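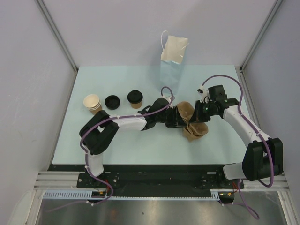
Re: [kamwood-compost] what counts as a brown?

Quick one between meetings. Yes to paper, as long as it's plain. No glossy flyers, no receipts, nothing with a plastic window. A brown paper bag that's already crumpled like the one in the photo is about ideal IMO, the creases keep air in the pile and it doesnt mat down the way flat sheets do. Tear it up a bit first if you have the patience. I mostly don't.

On 15 October 2021 Yuzuki Nishimura wrote:
> Hi all, new to the list. I've got a Mokano tumbler, the 60 gallon one,
> and mine has gone slimy and smells like a drain. We put in all our
> kitchen scraps plus coffee grounds. No leaves on our street so I have
> nothing brown to add. Can I use paper? How much? Also is it too late
> in the year to fix it, or should I dump it and start over in spring?

Don't dump it! Slimy = too wet, too much green. Coffee grounds count as green btw, even though they're brown. Gets everybody the first year.

What I'd do:

Stop adding scraps for 3 weeks. Freeze them if you've got room.
Add torn paper or cardboard, two buckets for every bucket of slop.
Turn it every day at first. Check the drain holes on the Mokano, they clog.

Smell should ease off pretty fast. Mine was fine by the next weekend when I did this, but it was warmer out.

Not too late either. It'll slow way down in November and just sit there, thats normal. Mine freezes solid most winters and picks up again when it thaws.

If you want leaves, the Okabe lot behind the library has bags of them free, bring gloves. Ask first whether the lawn was sprayed.

Somebody asked last month about the Firkon thermometer, I still have the spare if you want it. 24 inch probe, dial's a little foggy but it reads ok.

Gotta run, more later re: worms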